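The craft room at Kumgate is getting a whole lot softer this September! Judit Bodnár is opening a felt and fabric table there, with 24 places at each session and plenty of bright yellow and charcoal gray to play with.
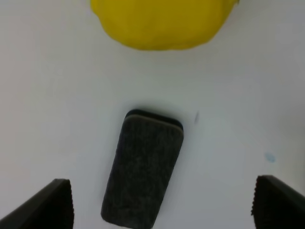 Do you need to bring your own materials? Everything is provided – just show up by 11 in the morning.

Bodnár has been sorting scraps all summer and can't wait to share them. Kids are welcome with an adult, and sessions cost 5 dollars at the door.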